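Vurnitz Tabletop Set: data card

Pale surfaces and soft shadow, close range. Part of the Vurnitz household collection, maintained at Dutham. 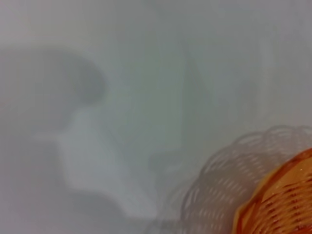 Josefien Meijer asked on the tracker whether washed-out grays should be labeled at all, or whether annotators would end up guessing at materials. She suggested an "unresolved" value for the surface field, and it was added in version 2.

Contents
The set holds 587 stills of tables, counters, shelves and the things left on them. Stills are grouped by room, then by activity (clearing, wiping, packing, sorting). Near-featureless views are kept in the same folders as the sharp ones.

Label fields
surface: material if it can be told, otherwise "unresolved"
tone: light, medium, dark or mixed
objects: free text, lower case, may be empty
clarity: 1 to 5, where 5 means printed text would be legible

Labeling notes
A dark blurred shape is entered as "dark shape" – no object name unless an outline supports one. Shadow and object are not separated when the edge is diffuse. Do not copy labels from a neighboring still.

Known issues
The tone field was filled in by two annotators working from different monitors. Light and medium overlap in the Robles folders. Prodero exports drop empty object fields; re-import with the blank-fill option on.

Changes
November: clarity scale extended from 3 steps to 5.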